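From: Esperanza Ortuño
To: daly-neighbors list
Date: May 29, 2025
Subject: Re: [daly-neighbors] Parking on Pedden Street

Candela Lorente wrote:
> The city says permits will go up to $119 in August. Two per household,
> same as now. Has anyone found the form? The link in the letter
> takes me to the page for dog licenses.

Candela, I got the dog page too, and for a minute I considered it. A dog is cheaper than a parking spot and can be left at home.

The form is on the old site, under Forms, then Other, then Other again. It's 28 pages long. Most of that is for people with boats, so skip to the end and sign where it says "vessel owner or resident."

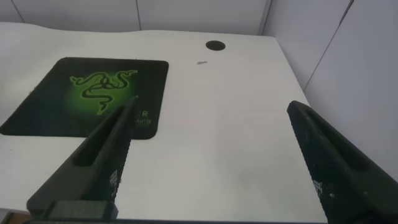
You'll also need a utility bill from the last month. They turned mine down the first time for being printed in color - the clerk was very nice about it.

As for the price, I wrote to the Bulunow office and got back a letter thanking me for my interest in parking. If anyone wants to go to the hearing with me, I'm driving, assuming I can find my car. It's somewhere near Nestov Avenue.

Esperanza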